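Workshop notebook, August
Tuesday, bench by the roller door

Starting a fresh page for the pinhole and lens-free stuff, as the last one has tea on it.

So! The sun was out properly for the first time in ages and I finally got to try the water-drop microscope idea outdoors, with the little laser module as a backup light source for when cloud came over. Short version: a hanging drop of pond water, a laser pointer and a white wall will show you wriggling things the size of your hand. I've read it a dozen times and never got around to it, and I was grinning like an idiot for most of the afternoon.

Setup, so Marloes can repeat it without ringing me. Syringe clamped upright in the retort stand, needle off, plunger pushed until a drop hangs from the tip and stays put. Laser on the Goossens lab jack, beam height matched to the fattest part of the drop. Wall 4 metres away. Room dark, or as dark as the workshop gets with the gap under the door (rolled-up drop sheet helps a lot). The beam goes through the drop, the drop behaves as a very short ball lens, and whatever is swimming in there throws a shadow on the wall with rings around it.

First drop was tap water. Dull, but worth doing, as you get to see what the drop does on its own: a big bright disc, a ragged edge that shimmers every time somebody walks past, and slow swirls which I think are the laser warming the water a touch. Or evaporation. Need to work out which. Second drop was from the bucket behind the shed, and straight away there were two long things looping across the wall, then a round one that stopped, spun and shot off sideways. Called everyone in.

Magnification. The disc on the wall measured 200 cm across at its widest. I tried to get the drop diameter with calipers and of course touched it and it fell on the jack. Second try, photographed the drop next to the steel rule and read it off the screen. Doing it that way isn't great because the drop sags and isn't a sphere at all, so I've left the magnification blank in the table for now. Marloes Desmet reckons we should put a known wire in the drop and measure its shadow. Much better idea, doing that next. 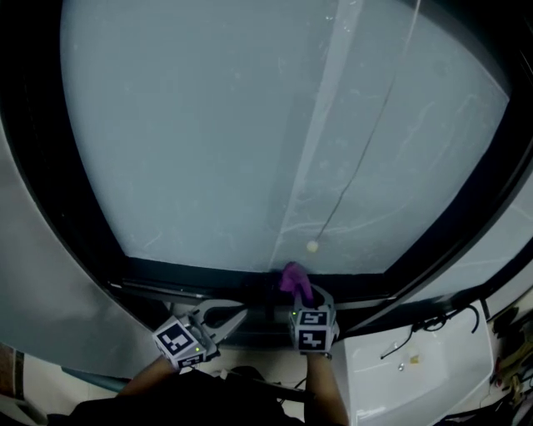
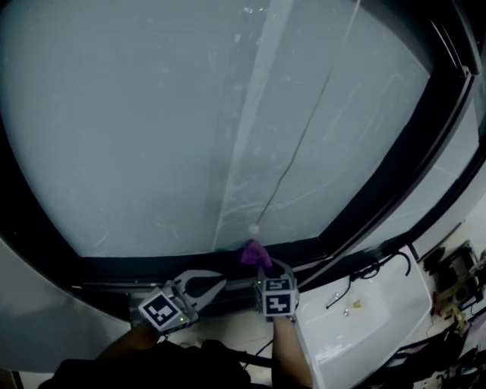 Window with the hanging cord, both shots.

Things that went wrong, in no order:

Laser too close to the drop and I got a horrible streaky flare over half the wall. Moving it back to 70 cm fixed it completely. I'd have guessed closer was better.

The bench hums. The fridge compressor kicks in and the whole picture turns to jelly. Put the stand on a paving slab on top of a folded towel and it settled down nicely. Try the concrete floor some time.

Drops from the plastic pipette fall off much sooner than drops from the syringe. I think it's the shape of the tip, but the pipette had also been washed with detergent and that could easily be it. Test with a new one.

Forgot the "laser on" sign for the first run. Sign is now taped to the light switch. Glasses on, beam ends at the wall, nobody's eyes at bench height. The wall needs to be matt, too. The glossy bit near the sink bounces the beam back further than I liked.

After lunch I took the whole thing outside to see if sunlight would do the job. It sort of does! With a mirror on the fence bouncing the sun through a small hole in a sheet of cardboard, I got a pale smudge of a picture on the inside of a box, and something moved in it, though I wouldn't swear it was alive. The sun slides off the mirror every couple of minutes and you have to chase it. The old Prava clock drive in the cupboard might be persuaded to turn a mirror for us. It used to push a small telescope around, so it should be about the right speed once it's geared down by half. I would love to get that going.

Marloes tried a glass bead in place of the drop, which doesn't wobble and doesn't dry up. Bead 121 from the Cluteo mixed bag was the clearest of the lot. You can't put a creature inside a bead, obviously, so she held a wet slide hard against it and looked through by eye with a lamp behind (not the laser!). Onion skin looked gorgeous. Cell walls crisp in the centre, mush at the edges. We want a brass plate with a hole to hold the bead, the way the very old single-lens microscopes were built.

Water samples: the bucket is easily the best so far. The birdbath gave us grit and one very fast dot. The jar from Nurkcombe had been sitting with its lid on and smelled dreadful, and nothing in it was moving. Collect again and leave the lid loose.

To do
Fine wire in the drop, measure the shadow, fill in the table.
Same bucket sample with the green laser if Marloes can find it, to see whether the rings get tighter. They should.
Salt water against fresh, same syringe. Does the disc change size?
Drill the brass plate. Deburr it properly this time.
Ask about borrowing the dark room for an evening.

Later: left a drop hanging with the laser off to see how long it would last. Still there when I locked up, noticeably smaller. Somebody please write the time down if you see it go.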